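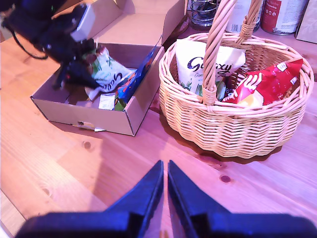 Technologies – Automatisation

Les machines savent-elles enfin ranger les courses ?

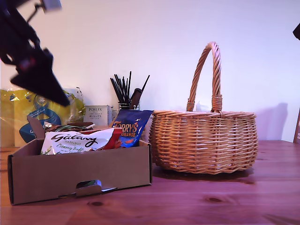

Fambridge, le 9 septembre 2022

Le laboratoire Longo a retenu, pour évaluer son programme Vollinus, une tâche que tout ménage accomplit sans y penser : transférer des sachets de friandises d'un carton ouvert à un panier d'osier. Depuis le mois de mai, 1011 essais ont été consignés. L'institution estime que cet exercice en dit davantage sur l'état de la robotique domestique que les démonstrations de salon.

Un emballage souple se déforme, glisse et reflète la lumière. L'anse du panier, haute et rigide, impose en outre de contourner un obstacle à chaque dépôt. 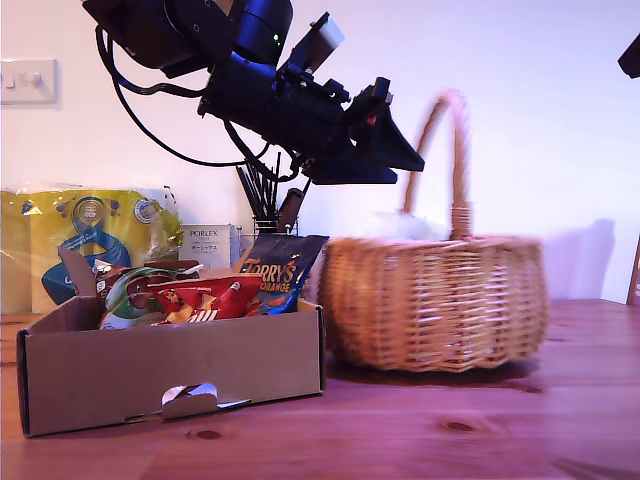 Selon le bilan communiqué par le laboratoire, 47 % des transferts sont menés à terme sans intervention humaine. Le taux approche 100 % pour les boîtes rigides – un écart que les ingénieurs attribuent principalement à la prise. Quatre sachets demandent au système presque 4 minutes.

L'atelier de conditionnement de Josdale, associé au programme, maintient donc ses postes manuels. Sa direction réexaminera la question lorsque la cadence aura doublé. 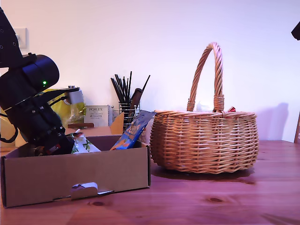 Bras robotisé au-dessus d'un carton de sachets, à côté du panier d'osier.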